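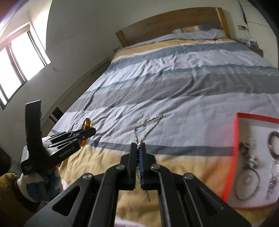

Silver chain necklace and bedspread.

Cleaning and storing a silver chain in a furnished rental
Posted in Household Care, Besdale Community Help
2 Aug 2021

I am a tenant in a furnished apartment in Besdale and would appreciate guidance on two related matters. The first concerns a sterling silver chain that has darkened considerably since December, when it was last worn on a regular basis. It has been kept in a dresser drawer in the bedroom. The chain has no stones and no plating, according to the receipt. The second matter concerns the bedroom itself. The window faces north, the closet smells faintly musty, and I suspect the air in the room is contributing to the problem. My lease does not permit alterations to the walls or the heating system. I would like to know which cleaning method is suitable for a thin chain, and whether there is a reasonable way to store it so that the work does not have to be repeated every few months. I have already tried a dry cotton cloth, without much result.

Posted by: Tenant_Warkano_Street

Tarnish on sterling silver is caused chiefly by sulfur compounds in the air, and humidity speeds the process. A thin chain should be cleaned gently, as repeated polishing removes a small amount of metal each time.

Begin with lukewarm water and a few drops of mild dish soap in a small bowl. Leave the chain in the water for 15 minutes, then work along it with a soft baby toothbrush, paying attention to the clasp. Rinse it in a second bowl and not over an open drain. Pat it dry with a lint-free cloth and leave it on a towel for a further 20 minutes before it is put away.

If the dark color remains, a treated silver cloth may be used. Draw the chain through a fold of the cloth in one direction with light pressure. Toothpaste should not be used under any circumstances. It is abrasive and leaves residue between the links. Dip solutions are effective but harsh, and they are unsuitable if the finish was darkened on purpose by the maker.

For storage, place the chain in a small zip bag with the air pressed out and the clasp fastened outside the seal, which prevents tangling. An anti-tarnish paper strip may be added to the bag. Please keep the chain away from rubber bands, wool and newspaper, all of which can give off sulfur.

Posted by: Alta Household Desk

The advice regarding the zip bag is sound. With respect to the room, a small hygrometer is inexpensive and would settle the question. If the reading stays near 70 percent, the closet door should be left open during the day and the landlord should be informed in writing about the smell. Most leases place responsibility for damp with the owner. Silica gel packets in the drawer will help, but they must be replaced or dried out from time to time.

Posted by: Pongsiri_R

Baking soda and foil in hot water. Takes 2 minutes. Rinse well afterward.

Posted by: besdale_resident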